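To: gutdale-makers list
Date: 2019-11-09
Subject: Re: Shelf-ready boxes, how to cut them down for storage

Annatjie Nel wrote:

> I have been saving cardboard display boxes from the shop for
> seed packets and I am getting mixed results. Some of them hold up
> for a whole season and some go soft at the corners in a month.
> I have tried packing tape and masking tape. The masking tape
> lets go after a few weeks in the shed. Is there a better way to
> reinforce them, or should I just buy proper seed boxes? The ones
> in the Camacho catalog look good but I would need a lot of them.
> Also, do you sort by sowing month or by plant? I have done it
> both ways and I'm not happy with either.

I went through the same thing a few years ago when I took over the seed swap for Gutdale. We had 610 packets that first winter, most of them in grocery bags. I priced the Camacho boxes then and decided against them. They are nice boxes, but they are deeper than a seed packet is tall, so the packets slide down and you can't read the names.

On the cardboard: look at the bottom before you take one home. If the bottom is glued flat all the way across, it will last. If it is four flaps folded into each other, it will sag once you fill it, and tape only slows that down. I run a strip of brown paper tape, the kind you wet, along the inside of each bottom seam and up each corner. Let it dry overnight with something heavy in the box. I use the 30 yard rolls from Nadex and one roll does a winter's worth of boxes.

Masking tape won't hold in a shed no matter what brand you buy. Clear packing tape holds better but it peels when the temperature drops, and then it picks up dirt and you can't stick it back down.

Snack bar boxes are a good width for packets. Leave the tall back flap on if there is one. I used to cut them off to save shelf space and I was sorry later, as it makes a good place to write what's in the box. A fat marker on plain brown card can be read from across the shed.

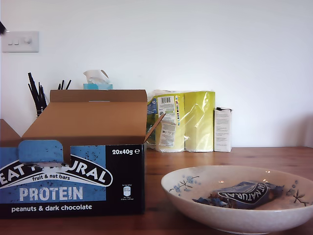 Annatjie wrote back to me off list that she had been cutting the backs off too, and that her labels were on the front, where they got rubbed off every time she pulled a box out. She also asked if she could send the question about sorting to everyone again, as she got no answers the first time. So I'll give mine and others can add to it.

I sort by sowing month first and then by plant inside the month. January is a thin box, with onions, leeks and a few slow flowers. The spring boxes are the fat ones and I split those into early and late. Anything that gets sown more than once, like lettuce and radish, goes in its own box at the front so I'm not moving it along every few weeks. Beans and peas don't go in with the packets at all. They are too heavy. I keep them in jars.

The weak point is the plant you can't remember the month for. I keep a sheet of paper inside the shed door with every plant in ABC order and the month beside it. Jimell typed it up for the swap and I can send the file to anyone who wants it. It needs a few corrections for the newer squash.

Two other things from the swap. Don't put the boxes straight on a concrete floor, even for a night. I lost a whole box of flower seed that way, and the cardboard came up in layers. And if you are going to stack them, put a flat piece of card between each layer or the upper box will sink into the lower one.

If you do end up buying, look at photo boxes before seed boxes. They are the right height and they have lids. I have two and I keep the saved seed in them, since that is the seed I can't replace.

We also need small envelopes again. The last order was 500 and we ran out before the tables were set up. I plan to order 1000 this time and sell what's left at cost. Write to me if you want some set aside, and say whether you need the gummed ones or the self-seal. The self-seal cost more and I have had some pop open in the heat, so I would go with gummed for anything you mean to keep past a year.

If anyone has a way to keep mice out of cardboard, please post it. Mine got into the sunflower box again.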